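4.2 Workspace rules for liquid handling

The rules in this section were written by Marichka Vasylenko and Demyd Stelmakh after the first month of trials and have been in force at the Koval bench since May. They cover colored water only. Work with reagents falls under the site safety manual and is outside the scope of this paper.

An operator checks the table before each episode. Glassware must stand upright and within reach of the arm without a change of base position. Open vessels are filled to no more than half their height. The bowl is placed next to the beaker so that the arm never carries an open vessel across the full width of the table.

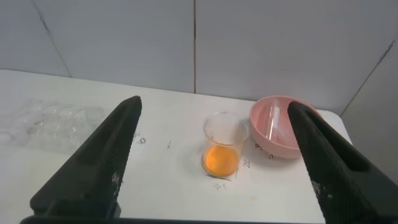
Rule 5 deals with speed. While a gripper finger is inside the outline of any glass vessel as seen from above, the arm runs in its slow mode, and the operator keeps one hand on the stop button. Approach from the side is preferred for beakers. Tubes are lifted straight up until the lower end has cleared the rack, and only then moved sideways. Volodymyr Moroz asked for the same limit on the return path, and we added it in the second version of the text.

Finger pads are inspected at the start of a shift. Scuffs are allowed. A pad that has lifted at a corner is replaced, and the replacement is entered in the log with the operator's initials.

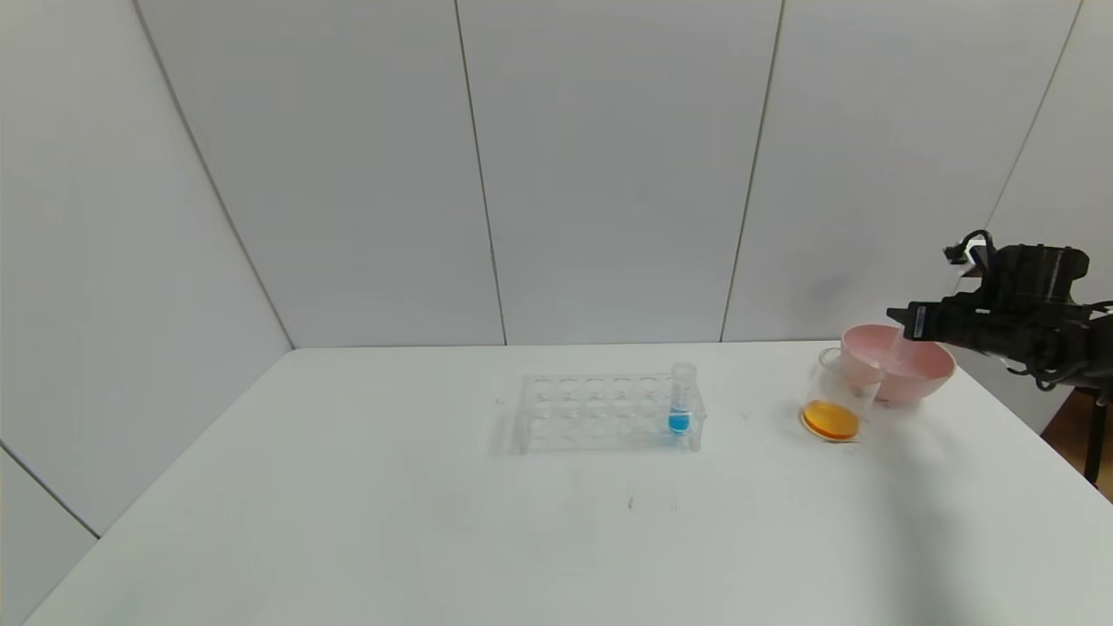
Figure 2. Bench with tube rack, beaker and bowl, seen from the head camera. The gripper is over the bowl.

Between episodes the arm is parked clear of all vessels before anyone reaches over the table. Spills are wiped up at once and the episode is marked as stopped, even if the task could have been finished. We logged 1,296 episodes under these rules. Of these, 130 were stopped by the operator, and the reason was recorded in every case.

Hanna Tkachuk reviewed the stop records against the video. She disagreed with the recorded reason in 2 cases, both of which had been logged as spills and were reclassified as grasp failures. The corrected labels are used in the rest of the paper.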